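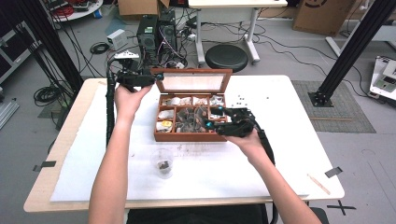 Field Visit Report: Open Day at the Joralden Robotics Workshop
Submitted by Jericho Dizon
Intro to Automation, Visit Report 2

When our class signed up for the open day in January, I pictured a big factory hall with orange arms swinging car doors, and I will admit I was a little let down when the bus pulled up to a plain building behind a tile store. That feeling lasted until I got inside! The people at Joralden were so patient with us, and I came home with 20 pages of notes, which my lab partner says is a personal record (she has seen my usual notes).

Our guide from the Huna project started with the part I found most interesting. Before a robot arm can learn to handle small things, somebody has to show it how, and at Joralden they do that with grippers a person holds, one in each hand. You squeeze, the jaws close, and a camera on the tool records what the fingers are doing. The recordings are then used to train the arm. I had always thought robots were programmed line by line, so this took me a while to get my head around.

The practice object at our table was a wooden box with a glass lid and little compartments inside, the kind of thing my grandmother would have kept buttons in.

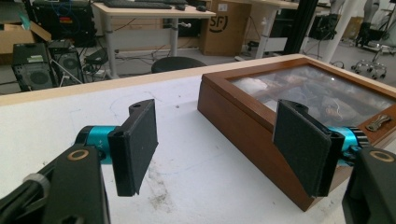

Figure 2. The padded gripper fingers and the display box, with a key on its frame.

I asked why they would pick something so fussy. The guide said glass is hard for cameras on account of the reflections, and small mixed items are hard for fingers, so a box like this gives them both problems at once. She also told us that one session at a station is 60 minutes, and that people are asked to take a break after that whether they feel tired or not. The goal for the box task is 200 good recordings. Recordings that go wrong are kept too, but in a separate folder, and I wish I had asked more about what they do with those.

Then we talked about the fingers themselves.

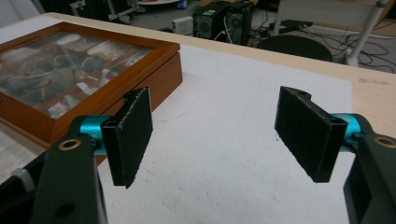
Each one is a flat pad with a dark, slightly fuzzy covering, joined to its arm by a bright blue-green cylinder. According to the guide, the covering helps with smooth things that would slide out of bare metal, and the pads get replaced when they wear down. I wrote "like felt feet on a chair" in my notes and I still think that is a pretty good way to put it.

For my final project I would like to compare two pad materials on a homemade gripper, using varnished wood and glass as the test surfaces. Our teacher has already said yes to the topic, and I have asked the school shop for some scrap felt and an old bicycle tube to cut up.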